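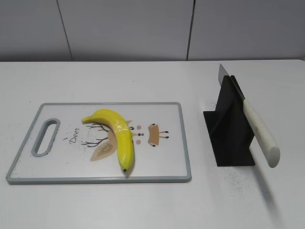 Setting Up a Cutting Spot -- speaker notes
4 min read

Start on time even if people are still coming in. Kettle goes off before I start or the back row won't hear.

Opening. I run the beginners' kitchen sessions at Brerkham. Tonight is about the bit before any cutting happens: where the board goes, where the knife lives, and what you put on the board first. Most of the trouble I see in a first session is a setup problem. The person has a fair grip and a decent knife, and their board is half over the sink.

Ask for a show of hands: who has a fixed place at home where they always cut? Wait for it. Don't comment on the numbers.

The board. Any board will do if it sits flat. A raised rim holds back crumbs and a bit of juice, but the knife can knock against it, so cut toward the middle. A handle slot is good for carrying and hanging. Turn the board so the slot is off to one side and you're working across the long side.

Mention printed boards here. People ask whether the ones with cartoons on them are only for kids. I use one with a deer on it and adults like it fine. A print does make it harder to see what's been left behind, specks especially, so wipe over the lettering and the dark lines twice. Look at it side-on under the light before you call it clean. Same for the table next to it. Crumbs travel further than you think they will, and they end up under the board and make it rock.

Damp cloth under the board. Demonstrate with the Carvalho cloth, the thin one. The thick one bunches up. Push the board with two fingers and show that it stays.

What goes on first. I start everyone on a banana. It's soft, it's cheap, and the curve teaches you something straight away -- it rolls if you put it down carelessly. Lay it on its side so it rests by itself, with the stem end away from your cutting hand. Let go of it and watch for a second. If it moves, turn it.

Pass the practice fruit around at this point. Give it a minute to get to the back. 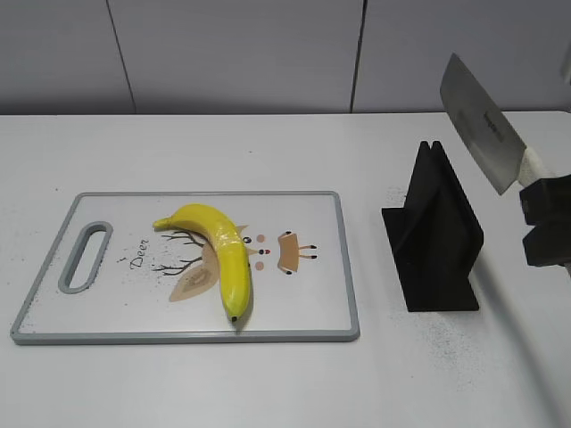

Should the knife holder go on the left or the right?

Put it on the side of the hand you cut with, on the table and off the board, far enough over that your elbow doesn't catch it. Left-handers swap everything around, board slot included.

More on holders. An angled stand takes up a fair bit of table, so try it in place before you buy. What matters is a wide base. Give it a nudge with the knife in it, because an unloaded stand tells you very little. If it slides, put a bit of rubber mat underneath. The Orkinero handout covers mats on page 2, and there's a stack by the door.

Then the habit itself. Knife comes out, you cut, knife goes back. It doesn't go down on the board while you reach for a bowl, and it doesn't go in the sink. Have everyone act it out with empty hands, five or six goes. They'll feel silly and that's fine.

Say something about other long things on the bench too: spoons, rolling pins, anything propped up. If it's leaning, it can slide. Lay it flat along the back or put it in a drawer before you pick up a knife.

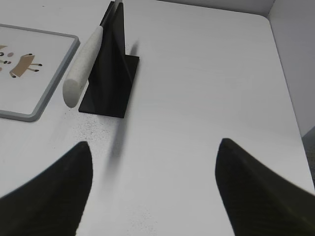 Jyoti Kashyap wrote after the February talk that she disagreed with me about drawers, and that in a small kitchen a thing put away in a drawer stays there, so she would sooner have it standing where she can reach it. Read that out. I think it's fair. My reply is that standing is fine if the thing has its own jar with some weight to it. Leaning it on whatever is handy is the part I'd drop.

Rullia group only: skip the next bit if we're past 7:40.

Lighting. Light should come from the front or from your non-cutting side. If your hand throws a shadow across the food, move the board before you move the lamp.

Questions, then pack up. Boards get washed and stood on edge, cloths go in the blue bag, and the leftover handouts come back to me.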